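Writing for Television: Adapting the Beloved Book
Handout for week 6
Tutor: Sorcha Baird

Welcome back, everyone, and thank you for the lovely batch of scene outlines that landed in my inbox before Tuesday. I've read them all and scribbled on most of them, and you'll get them back at the end of class. A few of you asked for more on how a novel gets cut up into episodes, so that's where we'll spend most of our time today.

Our working text is still The Saarinen Summer, the family saga we started in week 4. If you have the same paperback as me it runs to 207 pages, and please do bring it along, even if the spine has gone. I like to hear pages turning.

1. What the reader remembers

Before you plan anything, put the book down and write out what you remember of it. Don't look anything up. When I did this with The Saarinen Summer I remembered the ferry, the quarrel over the piano, the grandmother's terrible soup, and the letter that arrives in August after everyone has stopped waiting for it. I had completely forgotten the cousin from the bank, who (I checked afterward) is in nearly every chapter! Poor man. He may still be useful to us, but he can't be the spine of episode one.

Your audience will include people who love the book and people who have never heard of it, and both sets will be sitting on the same couch. The first lot want the ferry. The second lot need to know fairly quickly who these people are and why they should stay up past bedtime for them.

2. Finding the episode breaks

Chapters are not episodes. A chapter can end on a thought, or on the weather, and a reader will happily turn the page. Television wants a change in the situation - somebody knows something they didn't know before, or somebody has walked out of a door they can't easily walk back through.

Kalevi Mustonen's script for the first episode has 33 scenes, and I'd like you to look at where he puts the piano quarrel. In the novel it comes late, when we already know both sisters well. Kalevi moves it to the end of his opening hour and has Aino lose. I argued with this choice for a long time and I've come around to it, mostly on account of the scene that follows, in which she has to eat breakfast with everyone.

3. Period without the museum

Family stories set in the past tend to fill up with things. You find out what kind of stove they had and then you want the stove in every scene. Try to let the period come through what people are allowed to say to one another, and who is allowed to sit down first, and what the children get told off for. The stove will be there anyway. The design department will have found you a beautiful one.

Do keep one odd detail if you truly love it. Mine is the father's habit of reading the newspaper aloud to a household that has already read it.

4. Voice-over

I know, I know. Half of you want it and the other half groaned last week. The novel is told by the youngest child looking back, and much of the comedy lives in that voice, so you can't simply throw it away. My suggestion is to write your first draft with no voice-over whatsoever, then read it aloud with a friend, and mark the spots where you miss her. There will be fewer than you think, and a couple of them can probably go to the grandmother as dialogue.

For next week

Read chapters nine to twelve. Write a one-page outline of episode two, starting from the breakfast. Then pick one scene you would cut from the book entirely and come ready to defend yourself, as I shall be taking the side of the cousin from the bank.

If you miss class, send your page to me by noon the day before the next session and I'll read it out on your behalf, with feeling.

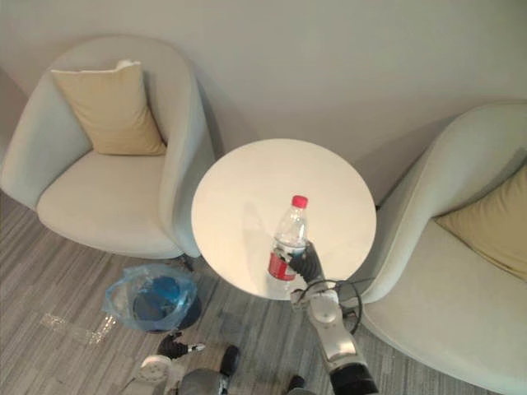 Reading time: 3 min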